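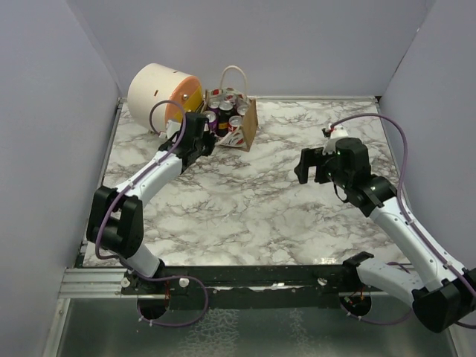
The small carrier bag with drink cans in it, beside the drum.

Galli Small Carrier Bag, pack of two
Reviewed by Hala Srour, February 20, 2018

I bought these in December for taking drinks over to my sister's place. They are paper bags with two loop handles, and the listing says each one will take eight cans. The mouth stays open when you set the bag down, so you can load it with one hand.

Cans go in upright and hold each other up once the bag is well filled. The handles are the best part. They are long enough to go over a coat sleeve and did not cut into my fingers on the walk from the car.

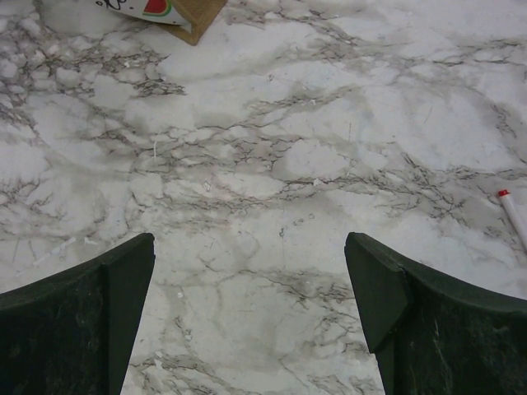
Can you carry cold cans in it straight from the fridge?
For a short trip, dry them off first. Mine got soft at the base after an hour with damp cans, and I would not trust it on stairs after that.

The rim creases quickly. After the first week mine no longer folded flat along the original lines — a small thing, but I store them in a narrow drawer and it bothers me.

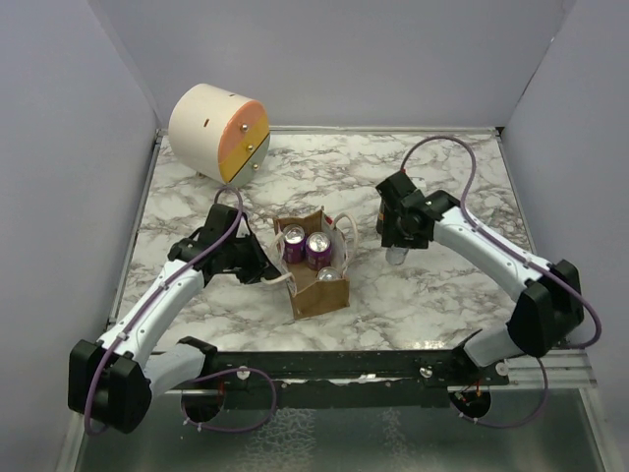 With only a few cans inside, they slide when you walk and knock against each other, so I put a dish towel in the gap. The Indska bag I had before was narrower and did not have this problem, but its handles tore out. I would buy the Galli again.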